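Varnia 협동 그리퍼 키트 사용 검토

본 글은 Varnia의 2지 그리퍼 키트를 가정용 조리 기구 취급 작업에 적용하고 그 결과를 정리한 것이다. 제품은 유통사 Cimlow를 통하여 정가로 구입하였으며, 제조사 및 유통사로부터 별도의 지원을 받은 바 없음을 먼저 밝힌다.

1. 구성 및 설치

키트는 그리퍼 본체, 교체용 손가락 패드, 손목 장착용 소형 카메라, 연결 케이블, 제어 소프트웨어 Khalaf의 1년 사용권으로 구성된다. 설명서는 영문과 국문이 함께 제공되나 국문판에는 배선도가 누락되어 있어 영문판을 병행하여 참조하여야 한다. 기존에 운용하던 로봇 팔에 장착하는 작업은 오전 중에 완료되었다. 다만 어댑터 플레이트가 기본 구성에 포함되지 않아 별도로 주문하였고, 배송에 5일이 소요되었다. 구매를 고려하는 독자는 주문 단계에서 플랜지 규격을 반드시 확인하기 바란다.

Khalaf의 초기 설정 절차는 비교적 간결하다. 개폐 범위와 파지력을 입력하고 카메라 보정을 마치면 즉시 수동 조작이 가능하다. 보정용 패턴은 사용자가 직접 출력하여야 하며, 출력 배율이 어긋날 경우 오차가 상당하므로 출력물의 치수를 자로 측정한 후 진행할 것을 권한다.

2. 적용 작업

검토 대상으로는 전기 냄비의 유리 뚜껑을 집어 올려 찜기 위에 덮는 작업을 선정하였다. 뚜껑은 투명하여 카메라 영상에서 윤곽을 검출하기 어렵고, 손잡이가 고리 형태여서 접근 각도에 따라 파지의 안정성이 크게 달라진다. 제조사의 시연 자료가 대체로 불투명한 상자와 원통을 다루고 있다는 점도 이 작업을 택하는 데 고려되었다.

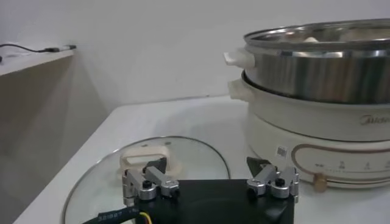 접근 단계에서는 손가락을 충분히 벌린 상태로 하강한 뒤 손잡이의 위치에 맞추어 좌우를 보정하는 방식을 사용하였다. 자동 검출 기능은 유리면의 반사에 민감하여 조명 조건이 바뀔 때마다 임계값을 다시 조정하여야 했다. 이에 따라 뚜껑 전체의 윤곽을 찾는 설정을 해제하고 손잡이만을 기준점으로 등록하였으며, 이후 검출 결과는 한결 일정해졌다.

파지력은 초기값에서 2단계 낮추어 사용하였다. 초기값은 금속 부품을 전제로 한 것으로 보이며, 주방 기구에는 다소 과하다. 손가락 패드의 마찰력은 양호하였으나, 표면에 물기가 있는 경우에는 들어 올리는 속도를 낮출 필요가 있었다.

3. 내구성 및 유지 관리

11월부터 현재까지 누적 개폐 횟수는 2,000회 이상이다. 이 기간 중 링크 관절부의 유격은 체감되지 않았다. 반면 케이블은 손목 회전 시 당겨지는 경향이 있어, 고정 위치를 변경하고 여유 길이를 확보하였다. 해당 사항은 설명서에 기재되어 있지 않으므로 개정판에서 보완되기를 기대한다.

기술 문의에 대한 회신은 영업일 기준 3일 이내에 이루어졌다. 답변의 내용은 충실한 편이었다.

4. 타 제품과의 비교

동급 제품인 Curkar의 그리퍼도 단기간 대여하여 사용한 바 있다. Curkar 제품은 개폐 속도와 소음 면에서 우수하였으나, 카메라가 별매이고 소프트웨어에서 파지력을 세밀하게 조정할 수 없었다. 단순 반복 이송이 주된 용도라면 Curkar를, 다양한 형상의 물체를 다루며 설정을 직접 조정하고자 한다면 Varnia를 검토하는 것이 적절하다고 판단된다.

5. 비용에 관한 사항

Khalaf의 사용권은 2년 차부터 유상으로 갱신하여야 한다. 갱신하지 않더라도 수동 조작과 기본 개폐 기능은 유지되나, 자동 검출 기능은 제한된다. 구매 전 견적서에 갱신 비용을 포함하여 줄 것을 Cimlow 측에 요청하는 편이 바람직하다.

찜기 본체를 들어 옮기는 작업의 검토 결과는 어댑터 플레이트 재체결을 마친 후 별도의 글로 게시할 예정이다.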